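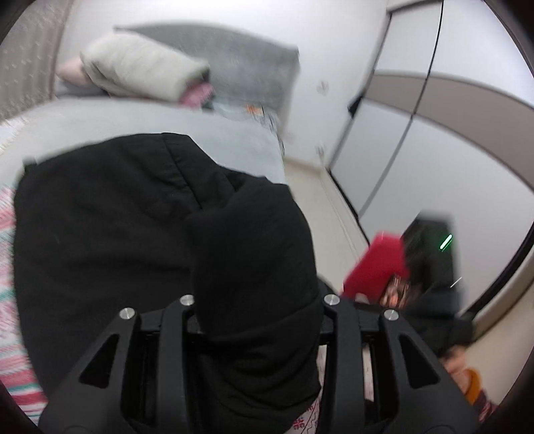 Figure 2. Black garment on a bed, with a hand-held gripper at the lower edge.

4.2 Shared editing in the office suite

The second part of the study looked at how staff at Wuyts used comments and tracked changes after the move to Flokilau, the firm's new word processor. Files were stored on the company server in Skokemness and opened from two offices. Logs were kept for 8 weeks, starting in February, and covered 200 documents. Only files opened by at least two people were included.

Most comments were short and dealt with wording. Writers tended to accept small changes one at a time, even when the menu let them accept all of them together. In longer reports the side panel filled up quickly, and several users turned it off while typing - they then missed replies left by colleagues. Jansen found the same habit in an earlier study of the Ultavside editor, where almost 1000 comments were left open after the final version had been sent out.

We also spoke to six members of staff. Four wanted closed comments to stay visible in grey. The other two preferred a separate list that could be printed. All six said that the autosave notice appeared too often, and one had gone back to mailing copies of the file. These copies were not logged, so the figures in Section 4.3 are likely to be on the low side.

Shares: 6 | Comments: 0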